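Paste notebook, November, 4 pm

Bindery, second bench session. Silvia's handout from the Hanska course says wheat starch paste "cures harder" below 20 degrees. No source given, and I've heard the opposite from Eilidh, also with no source. Did the same test both ways so we can stop arguing at tea.

Paste: Plallus wheat starch, one part to 4 of water, cooked, sieved twice, left to cool. Second sieving made no difference I could feel. Will skip it next time and see if anyone complains.

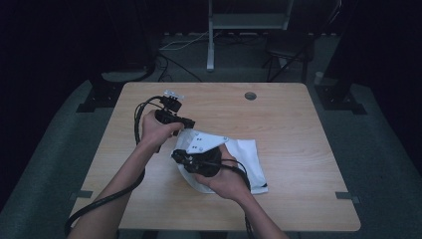

Strips

Cut 32 strips of the grey bookcloth, all along the grain, and pasted them to offcuts of Galbraith board. Half went in the cold store, half stayed on the rack in the main room. Same brush for both, same blotters, same weights on top. Shona pasted the cold lot and I did the rest, so there's already a difference in hand that I can't rule out. Should have swapped halfway.

Peeled the first 2 from each lot this afternoon. Both warm ones tore the cloth before the paste let go. One cold one tore, the other lifted clean at the corner and then tore.
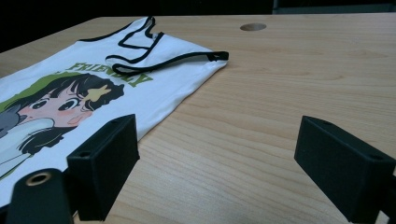
That proves nothing yet. A clean corner could just as easily be a thin patch of paste, and I've got a fair idea which end of the strip gets the thin patches. Leave the others under weight until morning before anyone writes "cold is worse" on the whiteboard. Elspeth already has the pen out.

Humidity
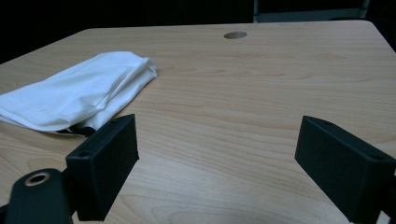

The warm rack reading is the number I trust least. The Jerisham meter said 51 percent at lunch and 58 an hour later with the door shut the whole time, and I don't believe the room did that. Could be the battery, could be people breathing on it. If we repeat this on a table, I want the probe lead fed through the small round hole by the far edge, so it stays put and sleeves don't drag it. Then check it against the old hair hygrometer, which I also don't trust, but at least it's wrong slowly.

To do: swap hands with Shona on the repeat. Weigh the paste instead of judging by eye. Ask Silvia where the 20 came from.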